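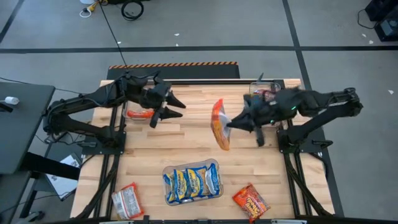 Snack packets on the bench, with four already standing in the clear bin.

How to sort a snack drawer into clear bins

Small packets are the hardest thing in a pantry to keep in order. They slide over each other, the ones at the bottom get crushed, and the flavours anyone wants are always under the flavours no one does. Clear bins fix most of it. The job takes an afternoon the first time and a few minutes after each grocery shop.

The method below suits chips, cheese puffs, crackers, fruit bars and anything else that comes in a single-serve bag or sleeve.

What you need

Rectangular clear bins with straight sides, one for each kind of snack you buy regularly
One or two shallow clear trays for odd items
A clean tabletop or bench
A damp cloth and a dry one
Masking tape and a marker
A tape measure

We use the Joltar bins because they stack, but any straight-sided bin will do. Avoid the ones that taper at the bottom. Packets lean inwards in them and you lose the last slot at each end.

Step 1. Measure the shelf first

Measure the depth, width and clear height of the shelf or drawer before you buy anything. Take the depth with the door closed if you can, as hinges and door racks often take up more space than you'd expect. Our shelf is 700 mm wide and fits three bins across with a tray beside them. Leave at least 80 mm of clear height above the packets so you can get your fingers in and lift one out.

Step 2. Empty everything onto the table

Take out every packet, including the ones that have slipped down behind the drawer. Wipe the shelf with the damp cloth, then the dry one. Leave the door open while you sort.

Check the dates as you go. Anything past its best before goes in one pile for you to decide on later. Anything with a split seam goes in the rubbish.

Step 3. Group by shape, then by flavour

Most people start with flavour. Start with shape. Flat packets with some stiffness will stand in a row. Puffed bags won't stand for long unless they are held on both sides, and loose sleeves of crackers are better lying down.

Once you have the shapes apart, split each pile by flavour or colour. If you only have one or two of something, it goes to the side for the trays.

Step 4. Stand the flat packets in the bin

Put the bin on the table with the long side facing you. Stand the packets upright, side by side, with the fronts all facing the same way. Matching packets look tidy this way, and you can see how many are left without pulling the bin out.

Hold each packet by the top seam and lower it straight down. If you push from the middle of the bag you'll crush what's inside. Start at one end and work along. If the first packet keeps falling over, rest a spare tin against it until the row can support itself.

Don't fill the bin tight. You want enough slack to take one packet out without dragging the next one with it.

Step 5. Deal with the puffed bags

Cheese puffs and similar bags hold a lot of air. Don't let the air out, as it protects the contents. Give them a bin of their own, or put them at the end of a row where a stiffer packet can hold them up. Large bags of 200 g or more won't fit in a standard bin and should go on the shelf above, laid flat in a single layer.

Step 6. Use the trays for the leftovers

Single items go in a shallow tray where they can lie flat. Keep one tray for sweet and one for savoury if you have room for 2. When a tray gets full, don't add another one. Eat from it for a week before buying more.

Step 7. Label and put back

Stick a strip of masking tape on the front of each bin, low down, and write what belongs in it. Put the bins the kids are allowed to help themselves to on the lowest shelf.

Keeping it going

When new groceries come in, put the older packets at the front and the new ones behind. We do this on Tuesday, after the shop at Plekivville.

Wash the bins in warm soapy water every couple of months and dry them completely before refilling. Crumbs collect in the corners, and an old toothbrush gets them out. If a bin goes cloudy, try a little bicarb on a soft cloth. Scouring pads leave scratches.

If you have packets left over and no bin for them, store them in a closed cupboard away from the oven.

Guide by Valter Berge. Next in the pantry section: spice jars and where to keep them.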